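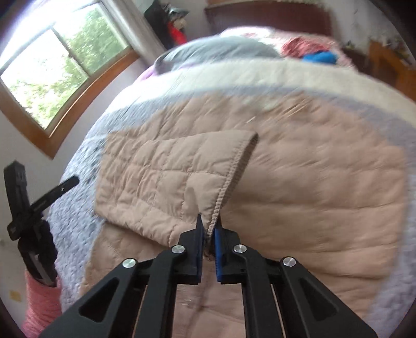
Students in the robotics club at Stutham High School are spending the spring semester on household chores, and they are recording every one of them for a robot to learn from.

The project, called Bakilana, asks club members to take a hand-held gripper home and use it for everyday jobs such as folding clothes, making beds and putting away dishes. Each session is recorded and later used to train the club's robot arm, which is kept in the school's engineering lab.

Thirteen students are taking part. They began in February with towels and pillowcases and have since moved on to jackets, which the club's log lists as the hardest item so far. Quilted and padded coats are bulky, and a folded sleeve or flap tends to spring back once the jaws let go. Students are told to take hold of a hem or a seam and to avoid grabbing the middle of a panel.

By the end of last month the club had logged 1682 recordings. Each one covers a single task from start to finish and is checked by a second student before it is added to the set. Recordings in which the item leaves the camera's view for more than a few seconds are thrown out.

The club owns 4 grippers, which are signed out for a week at a time. The parts were cut and assembled at school from plans the students adapted over the winter, and the jaw pads have been replaced twice. An early smooth pad let thin cotton slip, according to the club's build notes, and the current textured version was chosen after a week of tests on bedsheets.

Celgate, a machine shop in town, donated screws and bearings and let the club use its drill press on two afternoons. The rest of the budget came from a car wash and a school activities grant.

Members said working at home has been useful for more than convenience. Beds, tables and lighting differ from one house to the next, and the students want the robot to cope with rooms it has not been set up in. A first model trained only on recordings from the lab could fold a towel on the lab bench but failed when the towel was placed on a blanket.

The team will show its work at the Fovudix student robotics meet in May. Teams there get 30 minutes to set up and run one task of their own choosing, followed by one picked by the judges. Stutham plans to fold a jacket.

Recording continues through April. Students who want to join can sign up in the engineering lab after school.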